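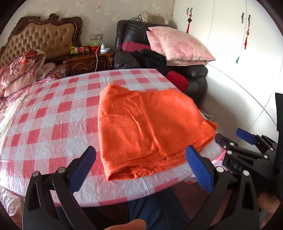 About us

Dunduvora makes one thing, and we have been making it for long enough now to be rather fond of it. It is called the Brarner, and it is a hand-held gripper kit that lets an ordinary person, in an ordinary home, show a robot how a household job is done. You hold a gripper in each hand, you fold your sheets or sort your socks more or less as you always would, and the recording goes off to the people who are teaching robots to do the same.

The company was started by Adhiambo Masanja and Gearóid Heffernan, who met while working on warehouse machinery and found they kept having the same conversation over lunch. The arms they looked after could lift a crate all day long without a murmur, but give one of them a bath towel and it hadn't a clue. Adhiambo had grown up in a house with a great deal of washing in it, and she thought the trouble was plain enough: the machines had only ever been shown tidy things, in tidy rooms, by engineers. Gearóid went home and built a gripper out of bits from his shed. It was dreadful (he still has it, on the shelf above the kettle) but it could pick up a pillowcase, and that was enough to be getting on with.

The first proper Brarner went out in March, three years after that shed version, to a small group of households who had kindly agreed to try it. We learnt a great deal from them very quickly. The handles were too long for some people and the trigger was too stiff for nearly everyone, so we changed both. We also learnt that people fold things in all sorts of ways, and that a tablecloth folded by a retired baker looks nothing like one folded by a student in a hurry — we were delighted by this, and so were our customers.

What we offer

The kit comes as a pair of grippers with soft ridged pads on the fingers, along with a charger, a carry case and a printed guide that Adhiambo rewrote four times until her aunt could follow it without ringing her up. It is meant for cloth, mostly: sheets, towels, curtains, clothes, anything that flops. People do use it for crockery and shopping and we are happy to talk about that, but cloth is what we know best and what we will always give you the straightest advice on.

If you would sooner not gather recordings yourself, we run a service called Ngau. You tell us the jobs you are interested in, and we find the homes, train the people, send out the kits and look after everything until the recordings reach you. There are 229 households on the Ngau list at present. Everyone on it is paid by the hour, everyone can stop whenever they like, and everyone sees their own recordings before we pass them on, with the right to have any of them deleted. We were firm about this from the beginning and it has cost us one or two contracts, which we don't regret.

Gatov is our checking software and comes free with both the kit and the service. It goes through each recording and flags the ones where the gripper was out of view or the battery gave up halfway through. It is a plain-looking thing and we keep meaning to do something about the colours.

Who we are

There are 30 of us these days, between the workshop, the office and the people who visit homes. Gearóid still runs the workshop and likes to put the last screw in a new design himself. Adhiambo looks after the households and the customers, and will very likely be the person who answers if you write to us. We repair every kit we sell, at cost once the first year is up, and we would much rather mend an old one for you than sell you a new one. So far 1,535 recordings have been made by people who borrowed a kit from our lending shelf before deciding whether to buy, and you are very welcome to do the same.

Visits are by arrangement. Do bring something awkward to fold — a fitted sheet is always good — and we will put the kettle on.

Page last updated July 12, 2022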